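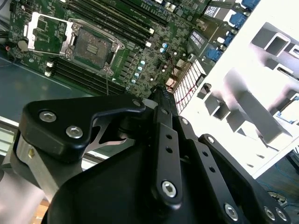
Flat round batteries turn up in more places than most people think: kitchen scales, bike lights, car key fobs, the thermometer in the bathroom cabinet. Write the month on a bit of masking tape when you fit a new one and stick it inside the lid. A clock that loses time or a display that fades in the cold usually wants a new cell before it wants anything else. Computers have them too, and the round silver one in its holder at the far left of the green board is the sort to look for if an old desktop keeps forgetting the date. Note which side faces up before you lift it. Fresh and spent cells must be kept away from children, so use a screw-top jar on a high shelf. Put tape over both faces of a used one before it goes to the recycling point.

Small screws

An egg box is still the best thing for screws. Work from left to right and put each set in its own cup in the order it came out. Close the lid when you stop for the night. Magnetic dishes are good for car work but they let different lengths run together.

If a screw head is starting to go, stop. Try the next size of driver up, then a wide rubber band laid flat between the driver and the head. Press hard and turn slowly.

Old towels make a decent mat for taking things apart on. Pick one without loops, or screws will catch in it. The cheap tea towels from the Trarnville indoor market do well and can be boiled.

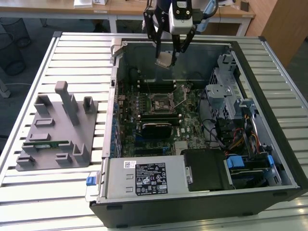 Vemdale Home Notes, No. 100, page 5

Labels and leads

Every house has a drawer of leads that belong to something. Take them all out and put back only what you can name. Fold a strip of masking tape round each one near the plug and write on both sides. Coil them loosely, no tighter than a saucer, and tie with garden twine or a bread bag clip.

Keep chargers with the thing they charge where you can. A shoebox per room works better than one big crate in the loft.

This site uses cookies to remember your settings. By carrying on you agree to our use of cookies. Accept / Manage

Instruction leaflets

Cut out the page in English and recycle the rest. Put the receipt in the same plastic sleeve. Write the model number on the front in large figures, as ours for the Flestus dehumidifier (2654) is printed in grey on grey and can't be read by lamplight. 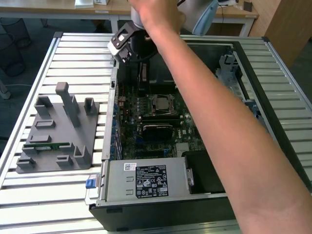 Dust is best dealt with little and often, and dry. A clean 2 inch paintbrush will do skirting boards, lampshades, piano keys and the slats of a blind. Keep one for indoors only and mark the handle. It will also lift fluff from vents and from anything with ridges, like the black block inside the open computer tower. Unplug at the wall first, and turn the tower on its side so the bristles can reach straight down. Radiators need a longer brush. Hang a damp cloth behind the radiator to catch what drops, then wipe the skirting.

Vacuum cleaner filters should be tapped out over newspaper in the yard. If yours can be washed, leave it until it is dry right through, two days in May and longer in winter.

Sticky drawers

Rub a candle stub along the runners and work the drawer in and out. For metal runners use a dry spray such as Noiphan, and wipe off the extra with kitchen paper.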